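Oiling a pine table - did I ruin it?

kettle_and_toast
Posted in October, 41 posts

Right so I bought an old kitchen table off a woman in Skumenton, 95 quid, bit tired looking. Sanded it back by hand over a few evenings then put Grellix hard oil on it. Two coats. Tin says leave eight hours between, I left it overnight. Still feels tacky in patches, mostly near the seams. Is it meant to do that? Need it back in use by the end of the month, got family coming.

mpurves
How thick did you put it on? Nine times out of ten tacky = too much oil. You want to wipe it on, wait fifteen mins, wipe nearly all of it off again. Feels like a waste of oil but thats how it goes.
Mhairi

kettle_and_toast
Ah. I did not wipe it off. Brushed it on like paint.

oldsash
There's your answer then. White spirit on a rag, rub it back, open a window, leave it a few days. And lay the rags out flat outside to dry, dont bin them scrunched up. They can catch fire on their own.

gullwing_4
Would never oil a kitchen table. Varnish it and be done. Oil marks if you so much as look at it, you'll be redoing it every year

mpurves
Disagree, had mine oiled six years with two kids. Gets a ring on it, light sand, dab of oil, sorted. Try doing that with varnish, you have to strip the whole top.

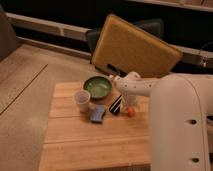
Only thing I'm strict about is not leaving wet stuff sat on it overnight. Everything else it copes with. Curry, felt tip, the lot.

gullwing_4
Six years and how many coats though

mpurves
One a year, takes half an hour. Hardly a hardship

catinca_o
Used to work in the shop at Mackay, we sold both. Neither of you is wrong. Varnish if you want to forget about it, oil if you dont mind a bit of upkeep. Pine is soft so it'll dent whichever you pick. What grit did you finish on, OP? Go too fine and the oil just sits on top.
Catinca Oprea

kettle_and_toast
Erm. 800. I thought smoother was better??

catinca_o
Way too fine for this. 120 then 180 and stop. Rub it back with the spirit first, let it dry, then 180 all over and one thin coat.

oldsash
800! Blimey. What she said.

gullwing_4
Pleltden do a matt varnish that doesnt look like plastic, just saying

kettle_and_toast
Did the white spirit this morning, already less sticky. Going to give it till the weekend then sand. Will the patches by the seams show after or does it even out?

mpurves
Mine evened out after the second coat. Go with the grain and do the whole top in one go, dont stop half way for a tea like I did teh first time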